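Is the tasting menu at Baysal worth it?

My sister wants to go to Baysal for her birthday in October. The tasting menu is 175 a head before wine, and the reviews all sound like they were written by the same person. Has anyone paid for it with their own money? Did you leave full?

kulau_regular

We went last fall, two of us, and the bill came to 868 with the wine pairing, tip and one round of cocktails. I keep the receipt as a warning. The lamb was very good. The fish was fine. The "bread course" was one roll, and they talked about it longer than it took to eat. Service was polite but they vanish once the desserts land. I'd call it a decent dinner at a silly price. 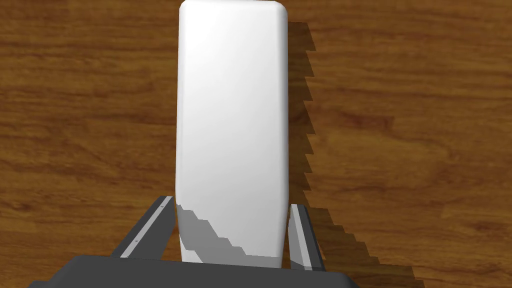 mapleforks

Went once, liked it. Parking is bad.

no_foam_please

I don't buy the five-star reviews either. Half of them mention the same soup, and it wasn't even on the menu when I went. A few things to check before you book:

They hold 90 per person if you cancel late, so read the small print.
Ask if the birthday dessert is free. Ours wasn't.
You can order the lamb from the regular menu at the bar.

We tried Herkmont the month after and paid 238 for two with a bottle of wine. Bigger plates, warmer room, no speeches. The duck was a little dry, though.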